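Stekby Woodworking Forum > Finishes > Shellac over old oil finish, table top

gchrist_60
Member
Posted 7:14 pm

I have a drop-leaf table that came from my wife's aunt. The family says 1875, though I have my doubts. At some point a person put what I think is boiled linseed oil on the top and it has gone dark and a little gummy near the hinges. I want to put shellac over it. Do I need to strip it first, or can I clean it and go?

The base is fine and I'm leaving that alone.

Rawiri Gilchrist
Member
Posted 7:41 pm

Shellac sticks to almost anything, but it won't fix gummy. If your fingernail leaves a mark, the oil never cured and it has to come off. Mineral spirits and a gray pad, wipe it dry, wait a week, do the nail test again.

D_Kerekes
Senior member
Posted 8:02 pm

A week is optimistic if the shop is cold. I had a desk top in February that was still soft after 14 days with a heater going.

Also check that it is oil. Old wax feels the same. Put a drop of mineral spirits on a spot under the leaf and rub it with a white rag. Wax comes up yellow and greasy right away.

Szabolcs Erdős
Member
Posted 8:20 pm

I would not put shellac on a table that people eat at. Hot mugs leave rings and a spilled drink with alcohol in it goes straight through. Use a wiping varnish.

Rawiri Gilchrist
Member
Posted 8:33 pm

People ate off shellac tables for a long time. It marks, and then you fix it in ten minutes with a pad. Try spot repairing varnish and get back to me.

Szabolcs Erdős
Member
Posted 8:39 pm

I have spot repaired varnish plenty of times. You scuff it and wipe on another coat. And my kids don't leave me a new ring every weekend.

gchrist_60
Member
Posted 9:05 pm

It's going in a hallway. Keys and mail. No mugs.

I did the test Dénes suggested and the rag came up brown, not yellow. Not very greasy. So oil with dirt in it, I guess? The nail test leaves a mark near the hinges only. The middle is hard. 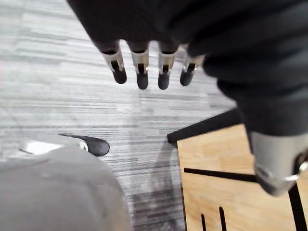
Metal joints, black rubber tips.

D_Kerekes
Senior member
Posted 9:22 pm

Brown is mostly dirt. Clean the whole top, then work just the soft areas again. Take the hinges off if the screws will turn. Oil collects under them and bleeds out later, and you will chase it forever if you leave them on. Keep the screws in order, they are often not interchangeable on old tables.

For the shellac I'd go with dewaxed, a 2 pound cut, and thin the first coat more than that. Three coats is enough for a hallway.

Győző Pap
New member
Posted 9:48 pm

Can I ask a side question. Is the premixed stuff in the can okay or do you all mix from flakes? I have a can that is at least 3 years old.

Rawiri Gilchrist
Member
Posted 9:55 pm

Throw it out. Or put a drop on glass and see if it dries hard overnight. If it's tacky in the morning, throw it out.

D_Kerekes
Senior member
Posted 10:10 pm

Fresh premixed is fine. Flakes are cheaper if you use a lot and you can pick the color. Mix what you'll use in a couple of months and write the month on the jar.

Szabolcs Erdős
Member
Posted 10:16 pm

For a hallway, okay, shellac. I still say put a coat of paste wax on top, keys will scratch it.

Rawiri Gilchrist
Member
Posted 10:24 pm

Wax does nothing for key scratches. Put a bowl on it.

gchrist_60
Member
Posted 10:31 pm

There's already a bowl, my wife picked it out before I had the table in the house.

Three of the hinge screws turned and the fourth didn't. Any tricks before I drill it?

D_Kerekes
Senior member
Posted 10:37 pm

Hold a hot soldering iron on the head for a minute, let it cool, then try again with a driver that fills the slot. Try tightening it a hair before you back it out.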